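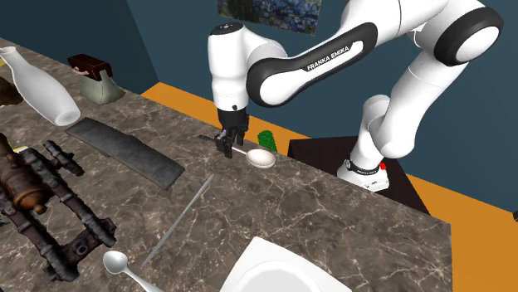
White spoon on the marble counter, gripper at the handle. Simulated.

Dec 6, 2025

Worked alone until lunch, then Temitope Ibrahim joined by phone from Zaria. Subject was again the leaflet for the April clinic days, the one on contraception and early pregnancy care.

We have 225 comment cards back from the first print. I read the last 55 this morning. Many women write that they did not understand who can ask for an appointment without a referral. The answer is on page three, but the sentence is too long and it begins with the law. I moved it to the front page and cut it to two short lines. The paragraph on privacy I left as it is, Osaze Ajayi wants to check it against the new consent form first.

Word "termination": four cards ask what it means. Temitope prefers "abortion" everywhere, in plain letters. I agree, but the Ornow people asked for the softer word in their copies. Not decided. I will write to them on Monday and send both versions.

Miscarriage section — still too thin. It says when to call but not what will be asked on the phone. Temitope will send me the list which the midwives use.

Layout: Brulto template breaks the phone number over two lines. Changed the margin to 16 mm, now it stays together. Jaunzems can print 800 if the file comes before the holidays, the folded size only.

To do: ask Osaze about the consent form, new drawing for the back page, find out who translates the Hausa version.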